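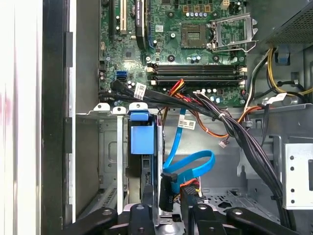
Which items will the Orkdale depot accept under the new reuse scheme? Desktop computers, monitors, printers and small kitchen appliances, complete or in parts, from any household in Orkdale or Walholm.

The list is otherwise unchanged from the one sent out at the start of December. Batteries must be handed in separately at the hatch. Fridges and televisions continue to go to Hesel.

On December 28, 2022 a subscriber wrote:
> The notice says that parts are welcome. Does this include
> computers with the hard drive taken out? I have two and would
> prefer to keep the drives. Is there also a charge for small
> offices, or is the scheme free to all?

Computers without a hard drive are accepted. Residents who leave a drive in place should sign the erasure form at the desk – the depot cannot take the machine otherwise.

The scheme is free to households. Offices pay a yearly fee of 290 kroner, which covers up to 600 kilograms. Loads above 1,000 kilograms must be booked in advance with the Walholm office, quoting reference 558.

Subscribers are asked to keep replies on this subject to the list, so that answers reach everyone.

Depot Services, Orkdale
To leave this list, send a blank message with the word STOP as the subject.

Comments (3)

walholm_east: Are cables all right in the same box as the computer?

Depot Services: Cables may be left in the box if they are tied together.

pth: Took two printers in on my way to work, form took a minute. Could the sign at the gate be lit please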